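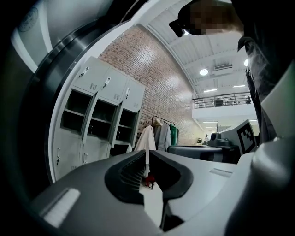
Open Day at the Galter Building: Lockers, Brick and a Lot of Promises

I went to the Galter open day on 07/01/2021 expecting to be sold something, and I was. Flometti, the company that fits out shared workspaces, has taken over the ground floor and wants members to pay $153 a month for what the flyer calls "a complete place to arrive." I wanted to know what that means once you have a wet coat and a bag in your hand.

It means lockers, mostly. The gray metal ones stand in three columns, each with a closed door up top, an open cubby with a shelf in the middle, and another closed door down near the floor. The upper doors have ventilation slots, which I'll give them credit for. My gym in Salem has solid doors and you can smell it from the parking lot.

The open cubbies I don't get. They looked empty to me, and I can see why. Would you leave your shoes in one, with strangers walking through? Mali Mathias, our guide, told us members "treat them as a commons." I asked what happens when something goes missing from the commons. She said it hadn't come up. The place has been open since May.

Coats go on a black clothing rack in front of the brick wall. There were garments hanging on it, so people must trust it more than I do. I asked whether it would cope in January and was told a second rack is "under discussion." Flometti says the floor can take 200 members. I would like to see 200 winter coats on those two racks, one of which doesn't exist.

The wall itself is handsome, I admit. It's a red-brown brick that goes right up to the white ceiling, and the light from above does it a lot of favors. The ceiling is high, so I'd also want to see a heating bill before signing. Refugio Ochoa, who was on the tour with me and used to rent at Resness, said his old place had the same kind of look and he wore a sweater until spring.

The tour took 12 minutes. Coffee was extra. They're holding the price until the end of the month, and I've asked for the contract in writing.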